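Product Review Notebook, Maes Gift Workshop
23 June 2025
Entry by Nerea Segura

The sponsored samples from Ciren were received this morning and logged by Konrad Zwahlen. The parcel contained 13 engraved keepsake boxes, intended for the gift guide and the reader giveaway. One lid had a split hinge. It has been set aside and reported to the sponsor. The remaining boxes were passed to Zsófia Pap for handling tests.

Opening and closing: each lid is to be cycled 300 times before the review is written. Six boxes were finished by midday with no looseness at the pin. The engraving holds up to a dry cloth. A cloth with furniture polish left a dull patch on the test piece, and the care card says nothing on the matter. Carmela Toledo will ask Ciren for their recommended cleaner.
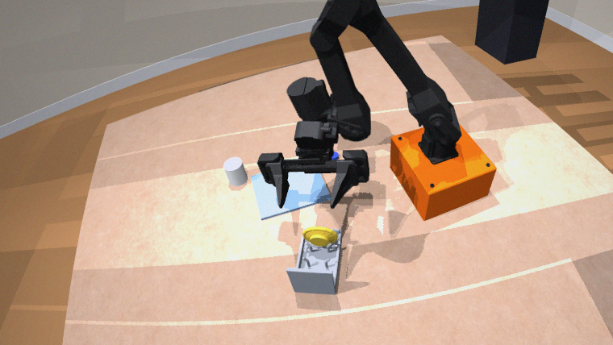 Giveaway terms: the draft used in April for the Jateline candles may serve again, with two changes. The closing date must state a time zone, and the entry form must ask for a mailing address only after a winner is drawn. The April giveaway closed with 59 valid entries and several complaints on the second point.

Disclosure: the wording is to appear at the top of the post, before the first link. Rosalía Mateos objects to the phrase "all opinions are our own" on the grounds that readers skip it. She proposes a plain statement that the boxes were supplied free of charge and that no fee was paid. I agree, subject to the sponsor's contract, which I have not yet read in full.

Open items: reply from Ciren on the hinge; cost of tracked mail to Zondatville; gift wrap, paper or cloth. K.Z. prefers cloth. Remaining lids to be cycled tomorrow, Z.P.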